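4.2 Opening, placing and closing: the box chores

The folding and wiping chores discussed in 4.1 share one property that made them easier to score than we expected: a half-finished result still looks half finished. A towel folded once is a towel folded once. The box chores are different. A small item either ends up inside the container with the lid down or it does not, and a trial that goes well for most of its length can be lost in the final second. We therefore report them separately.

Each box chore has three stages. The lid is raised, an item is moved into or out of the base, and the lid is lowered until it sits flush. We collected 300 demonstrations of the full sequence with hand-held grippers and trained one policy per chore on the Estier arm pair, using the same network and the same training schedule as for the folding tasks. No stage labels were given to the policy. The stages are used only in scoring.

We ran 70 evaluation trials on the robot. Of these, 31 were completed from start to finish without a person stepping in. The remaining trials were stopped either by the operator, when an arm was about to push the container off the work surface, or by the time limit. We did not count a trial as complete if the lid was down but resting on the item, even when the gap was small. Earlier work by our group used a looser rule, and the numbers here should not be compared directly with those in the Clullow report.

Lifting the lid was rarely the problem. The policy learned to hook the front lip with one finger pad and raise it in a single arc, and it did this from a fairly wide range of starting angles. When it failed, it usually failed by lifting the whole container. Human demonstrators avoid this by resting the other gripper lightly against the base, a habit that none of them had been told to adopt. The policy copied the resting motion but not the pressure. In several recordings the second gripper hovers a little above the surface and does nothing useful.

The middle stage took the most time. Short cylinders were the hardest items, harder than flat packets of similar weight. A cylinder that is gripped near one end swings, and one that is set down at a slant tends to stay at a slant. People correct for this with a small nudge after release. The robot made the nudge in some trials and skipped it in others, and we could not find anything in the starting layout that predicted which it would be. Laurier MacPherson, who ran most of the trials, noted that the nudge seemed to go missing more often when the arm had approached from the left, but the number of left-side approaches was too small to test this.

Closing the lid was the stage most affected by earlier errors. If the item was lying flat, closing succeeded in nearly every case. If it was not, the policy pushed down with the same force as always and then withdrew. It has no means of noticing that the lid has met resistance. The wrist sensors on the Estier pair do report force, and adding that signal to the input is an obvious next step, but the hand-held grippers used for collection have no matching sensor, so the training data would not contain it.

4.3 The effect of the work surface

Home tables are seldom bare, and we wanted to know how much the surface mattered. The Krawczyk benchmark uses a hard, plain, fixed-height bench for all tabletop chores. That makes results easy to repeat across labs, but it removes several things that a household machine would have to cope with: cloth that slides, cloth that bunches, patterns that confuse the estimate of where an object ends, and other items left within reach.

Part of our demonstration set was therefore recorded on covered tables in ordinary rooms, with the usual belongings left in place (Figure 6). Demonstrators were told to work at a normal pace and to leave the cloth as they found it where possible.

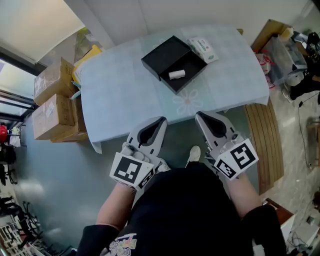

Figure 6. Demonstration setup for the box chore on a covered table, with a pair of hand-held grippers.

Surface covering turned out to matter more to the robot than to the people. A person holding the grippers feels the cloth drag and eases off, and the container ends the trial close to where it began. The layout in Figure 6 is typical of the covered-table recordings: the black box stands open directly on a pale blue cloth, with a small white cylinder resting diagonally in the base and a package of tissues off to the right, near the far edge. Every part of that layout is a possible source of error for the policy. The cloth can move with the box, the slanted cylinder is the case that gave us the most trouble in 4.2, and the tissues are an object the policy has no instruction to touch or avoid.

Loose edges are a further concern. When a cloth overhangs the front of the table, a gripper returning to its rest position can catch it. We saw this on the robot but did not track it as a separate failure type, and we think future evaluations should.

We also trained a second policy on demonstrations from hard surfaces only, matched in size to the first at 300. On bare tables the two behaved much alike. On cloth the hard-surface policy dragged the container toward itself while closing, and the operator had to stop it more often. The Rikholm group has described a similar pattern for drawer tasks on rugs. We take this as evidence that the surface belongs in the task description, alongside the container and the item, and Section 5 treats it that way.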